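Were amphitheater crowds really that bloodthirsty?

boltier
Just finished a book by Rocío Pacheco on the Roman games and I'm not buying the main claim. She says the crowd usually wanted the loser spared. Based on what? A few tombstones and some graffiti. People keep score of their wins on tombstones, so of course the mercy looks common.

Manimen
She covers that in chapter 10, though. Training a fighter cost money and the sponsor paid the owner if he died. I don't see why you'd toss that out.

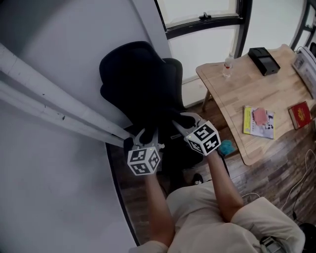

Reply 3
escobar377
Cost tells you what the sponsor wanted. It says nothing about the people in the seats, who weren't paying. I've read chapter 10 twice and she slides from one to the other without a word.

Reply 4
Manimen
The sponsor was there to please the seats. Same thing in practice.

Reply 5
boltier
Is it? Then why does anyone brag about putting on fights with no release? Somebody wanted those.

Reply 6
escobar377
Also, check note 18. She cites a mosaic for the thumb gesture and the mosaic doesn't show a thumb. I'd like to see a second source before I believe any of it.

Reply 7
Manimen
Fine, the note is sloppy. I still think she's closer than the movies are.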